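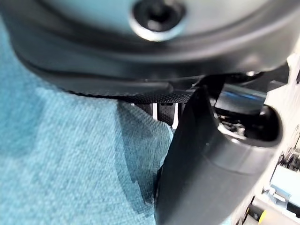
Slide 1. Close view, dark grey housing with a screw recess.

Keeping the Linen Alive
Notes for my talk at the Stekbridge housekeeping day, 29 February 2024
Signe Eide, Grønli Guesthouse

Slide 1, start

Good morning. Wait until the doors are closed. Say thank you to Mechthild Hauser for the invitation and for the train ticket.

My name is Signe Eide and I work with linen at Grønli, a guesthouse by a fjord. I do not have a fine title. On my contract it is written "laundry and other tasks", and the other tasks are for instance to drive the boat when Valter Lie has a bad back.

I will speak for half an hour, and after this there is time for questions. Please ask also during the talk if I use a wrong word. I learned the trade in Norwegian and I have translated it for you with some effort. "Hem" and "selvedge" I know. "Ticking" I learned last week.

Slide 2, what we have in the cupboards

Grønli owns almost 800 pieces of linen when we include the kitchen towels. It is a strange mixture. Some sheets came with the house when Valter bought it and have a monogram that belongs to none of us. Some are from a hotel that closed. The newest are cotton with a little polyester, bought in a hurry one June when a wedding party became larger than promised.

When I came, everything stood in one cupboard in the order in which it came back from the ironing. You can imagine what happens then. The top sheet goes out, comes back, goes on the top again. The sheets at the bottom had sleep for years and had sharp yellow folds. The sheets at the top were thin as paper in the middle.

(Show with the hands how the pile works. People laugh here normally, give them time.)

The first thing I changed was therefore the direction. Clean linen goes in at the bottom, and we take from the top. It cost no money. It took the whole spring before everybody did it, me included.

Slide 3, where a sheet becomes worn

Pass round the first sheet now, the one with the blue thread in the corner. Ask them to hold it against the window.

A sheet becomes worn where the shoulders lie, and then where the heels lie. The edges are often as good as new. My grandmother cut such a sheet down the middle, turned the two halves, and sewed the strong edges together in the centre. In English it is called "sides to middle", a name that I like very much. You get a seam in the middle of the bed, and for this reason I do not do it for guests. For the staff rooms I do it, and for my own bed.

Other signs to look for:

The hem becomes loose at the corners first. Somebody has pulled the sheet from the bed by one corner. I do this also when I am tired.

Small holes in a line come very often from a mattress spring or from a rough place on the bed frame. Look at the bed before you blame the machine. Folke Eklund, who mends our beds, found a nail in room 3 which had eaten sheets for the whole summer.

Soft grey areas on pillowcases are from hair products and are not wear. They need a longer wash, and patience.

Slide 4, the washing

I must be careful here, because everybody in this room has an opinion on washing, and many of you have better machines.

We wash cooler than before. White bed linen goes warm, coloured linen goes cool, and the kitchen towels go hot, always, and alone. We do not fill the drum completely. You should be able to put your hand on top of the linen inside the drum and turn the hand round. If this is not possible, there is too much.

Less powder. When I began, the measure was a coffee cup which had lost its handle. I asked everybody to show me one cup, and I got very different cups. Now there is a line on the cup, made with nail varnish.

Our water is soft. If yours is hard, then please do not copy my amounts, ask the supplier who knows your water.

We stopped with fabric softener. The towels dry better without it. One regular guest wrote in the book that the towels had become "more honest", and I have decided to take it as praise.

Slide 5, drying outside

(Skip this slide if I am later than a quarter past.)

We dry outside when the wind allows. The line is behind the boat house, where the sun comes only after lunch, and this suits the linen well. Strong sun is good for the white and hard for everything else.

Hang the sheets by the hem, with a hand's width folded over the line. Never by the corners. A wet sheet is heavy, and in wind it pulls like a sail. We lost one to the fjord. Valter went after it in the boat and was very proud when he came back, and it was a tablecloth.

Take the sheets in while there is still a little damp in them, if you will iron the same day.

Slide 6, the cloth by itself 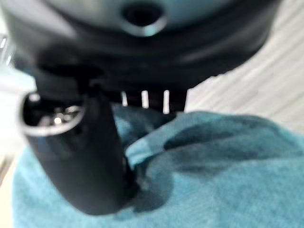 Slide 6. Fabric, with a dark rounded part pressing partly into it.

Here I want to speak slowly, it is the part that I care about most.

Everybody who works with linen should know cloth with the fingers. Take a piece between the thumb and the first finger and rub it against itself. Good cotton gives a small resistance. Tired cotton slides. I cannot explain it better in any language, but after one season the hand knows it.

Pass round the second and the third piece. The second has been washed a great many times and is still healthy. The third is from the wedding summer. Ask which one they would put away first. Most people point at the older one, and it is the younger which will tear.

Then show the thumb test. Hold the cloth in both hands, thumbs together, and press gently outwards. If you hear a small sound, the sheet goes to the mending basket. If it opens, it goes to the rags. Do it near the middle, where the shoulders lie, and please not with a sheet that you must put on a bed in ten minutes.

Slide 7, mending, and when to stop

We mend on Tuesdays in the winter, in the kitchen because it is warm. We mend hems, small holes near the edge and pillowcase openings. We do not mend the middle of a sheet for guests. A person who lies awake can feel a darn very well.

For thin places I use a patch from an old sheet, never from a new one. New cloth is stronger than the cloth around it and will shrink a little more, and then it tears its neighbour. Wash the patch first, also when it is old.

The thread should be cotton for cotton. I used strong polyester thread in the beginning and was pleased with myself, and it cut through two hems like a wire through cheese.

On money: Valter gave me a budget of 2000 kroner for the first mending year. Thread, needles, a good lamp, and service for the sewing machine. The lamp was the most expensive and I would buy it again first. I do not want to promise you what you will save. I can say that we bought no sheets in that year or the next one, and that before this we bought some each spring.

Slide 8, after the bed

A sheet which is finished as a sheet has more work to do. The good edges become pillowcases. What is left becomes glass cloths, then dust covers, then rags for Folke and his oil. I mark the rags with a cut corner so that they do not go back into the wash with the rest. Before the cut corner they went back always.

Jalen Sorensen from the Nevetti hostel, who I think is here today, makes laundry bags from his. (Look for Jalen. If he is here, ask him to stand up and show one.) They are better than the ones we bought. He uses the old hem as a channel for the string, so there is hardly any sewing.

Slide 9, the book

Last thing. We keep a book. It is a school exercise book and lies in the linen cupboard with a pencil on a string. When something leaves the cupboard for good, we write what it was and where it was broken. Only these two things. I tried before with a form which had many boxes, and it was filled in for one week, by me.

From the book we learned about the nail. We learned also that the pillowcases with buttons die at the buttonholes, so we buy them with a simple flap now.

Slide 10, questions

Leave this slide on. Repeat each question in the microphone before I answer.

Possible questions, so that I am not surprised:

Does it work in a big hotel? I do not know. The direction of the pile and the thumb test should work everywhere. The mending evening perhaps not.

What about duvets? We send them to Pestance twice a year and I have no wisdom to offer.

How do you get out red wine? Cold water at once, and do not rub. After that it depends on the wine and on how late the guest tells you.

Who does the ironing? All of us. Only the pillowcases and the top part of the sheet, the part that is folded over and seen.

Before leaving: collect all three cloth pieces. In June I went home without the blue thread one and Mechthild had to send it by post.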